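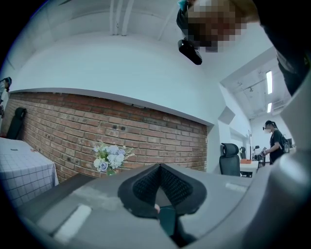
Artificial flowers in the green glass vase, brick wall behind

How do I keep an artificial bouquet from looking dusty and flat?

Posted by Zoia Sirko, 2025-08-27

Hello everyone! I look after the odds and ends in our office (nobody asked me to, I just like it), and we have a bouquet of artificial flowers in pale blue, lavender and white, with green leaves and those thin sprigs that look like wheat. It sits in a small green glass vase and I'm very fond of it against the red brick. My trouble is dust. Old brick sheds a fine grit, and by October last year the white blooms had gone a sad sort of beige. Can I wash them, or will the color run? And is the vase too small? I'd like them to spread out a bit more.

Reinhold Schmieder

Lovely colors, Zoia, and I wouldn't change the vase yet. Take the stems out and try a hair dryer first, on the cool setting, held well back – most of the dust will fly off, so do it outdoors. If they still look gray, dab the underside of one petal with a damp white cloth. No color on the cloth means you can swish them in cool water with a drop of dish soap, one stem at a time, and lay them on a towel overnight. I'd keep the wheat sprigs out of the water altogether and just go over them with a soft paintbrush. As for spreading out, bend the outer stems a little before you put them back, and let a few leaves hang over the rim. Mine have lasted through two office moves that way!

Ehlers25

just buy new ones, mine were cheap. or a bigger vase with some pebbles in the bottom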